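6 开放日演示工位的设置与操作

本章适用于在访客面前运行 Sirnora 桌面抓取演示的场合。安装、授权和网络配置见第2章，场景编辑见第4章。操作员应已完成第3章的基本操作练习。

6.1 工位组成

演示主机：安装 Sirnora，预装场景包 Damov。
操作台：操作员显示器、键盘、手柄。
访客屏：与主机以线缆直连，只显示渲染画面，不显示控制面板。
急停按键：接主机 USB 口，按下后仿真立即暂停。本演示不驱动实体机械臂，该按键仅作用于仿真进程，不得当作实体设备的安全装置使用。

注意：若同一展区内另有实体机械臂运行，两个工位的主机必须接在不同网段，且主机名不得相同。

6.2 开馆前准备

1. 接通主机电源，等待登录界面出现后再打开访客屏。顺序颠倒时，系统可能把访客屏识别为主显示器，控制面板会出现在访客一侧。
2. 以 demo 账户登录。该账户没有写入场景包的权限，演示期间的改动在退出后全部丢弃。
3. 启动 Sirnora，在“场景包”列表中选择 Damov，再选择“桌面抓取”。
4. 查看状态栏中的资源计数。完整加载后应为 2,405 项。数值偏低时，退出程序，执行“校验场景包”，然后重新加载。
5. 在“随机化”页中关闭“光照”和“相机位姿”，保留“物体位姿”。光照变化会使访客屏的亮度跳动，影响讲解。
6. 在“种子”栏输入 22，按回车键确认。使用其他种子时，须事先完整试运行一遍。
7. 点击“复位”。机械臂回到初始姿态，夹爪朝下，不夹持物体。
8. 核对桌面物体：杯子、金属条、篮球、带遥控器的车钥匙、书。缺少任何一项时，不要手动补放，返回第3步。
9. 用手柄将夹爪移至桌面上方，完成一次张开和闭合，再次点击“复位”。

提示：Ferraro 型手柄首次连接时摇杆方向可能相反。在“输入设备”页勾选“反转Y轴”后重做第9步。

6.3 演示流程

每场演示时长为 15 分钟，包括讲解和访客操作。

1. 复位场景，向访客说明屏幕上为仿真画面。
2. 在指令栏选择“抓取：杯子”，点击“规划”。规划轨迹以细线显示，此时机械臂不动作。
3. 请访客观察轨迹，然后点击“执行”。
4. 执行结束后，夹爪应停在抬升位置。点击“放回”，等待状态栏显示“空闲”。
5. 选择“抓取：金属条”，重复第2至4步。讲解重点为夹爪开合方向与物体长边的关系。
6. 选择“抓取：车钥匙”。该物体较薄，规划器会给出接近桌面的轨迹。规划失败时，直接点击“重新规划”，最多两次；仍不成功则转入下一步，不在访客面前修改参数。
7. 选择“抓取：篮球”。物体宽度超出夹爪行程，规划器应返回“不可行”。这一结果属于正常演示内容，用于说明可行性检查。
8. 将手柄交给访客。操作前在“输入设备”页把速度上限设为“访客”。
9. 本场结束后点击“复位”，并把速度上限恢复为“标准”。

书在本流程中不作为抓取目标，仅参与碰撞检测。访客询问时，可在“显示”菜单中打开“碰撞体”，演示完毕后关闭。

小心：状态栏显示“执行中”时不要点击“复位”。该操作会中断日志写入，本场记录可能无法回放。需要中途停止时按急停按键，待状态变为“已暂停”后再复位。

6.4 场次之间的检查

1. 确认状态栏为“空闲”，种子仍为 22。访客误触键盘后，种子栏有时会被清空，程序随即改用系统时间。
2. 查看日志目录的剩余空间。单个日志目录可保存最多 200 场记录，达到上限后新记录不再写入，界面上也没有提示。
3. 检查手柄线缆和接头。
4. 将访客屏的画面与6.5节的参考画面对照。须一致的内容为：物体种类、物体大致位置、机械臂及夹爪位置。渲染质量设为“低”时，阴影边缘和木纹细节会有差异，不作为故障处理。

6.4.1 常见异常

访客屏全黑，操作台正常：在“显示”菜单中选择“重新检测输出”。
篮球在复位后滚动：物理步长被改动。恢复默认值并重新加载场景。
机械臂抖动：主机负载过高。关闭回放窗口和录屏程序。
夹爪穿过桌面：碰撞检测未启用。立即停止演示，在“物理”页启用后重做6.2节第7至9步。
书的封面显示为纯色：贴图未加载。执行“校验场景包”。
指令栏为灰色：场景仍处于暂停状态。松开急停按键，点击“继续”。

不能按上述方法排除的异常，记录时间、种子和状态栏文字，导出日志后交 Dirk Van Acker 处理。Brekatton 展厅的现场人员不负责本软件的维护。

6.4.2 闭馆

1. 点击“复位”，然后点击“退出”。
2. 将当日日志复制到移动存储设备，核对文件数与场次表是否一致。
3. 关闭访客屏，再关闭主机。
4. 拔下手柄，放回操作台抽屉。急停按键保持连接。

6.5 参考画面

适用于场景“桌面抓取”，复位后、执行任何指令之前。背景中的椅子、床和地毯为固定模型，不参与随机化。
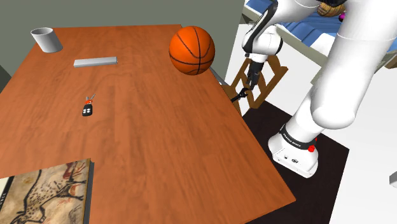
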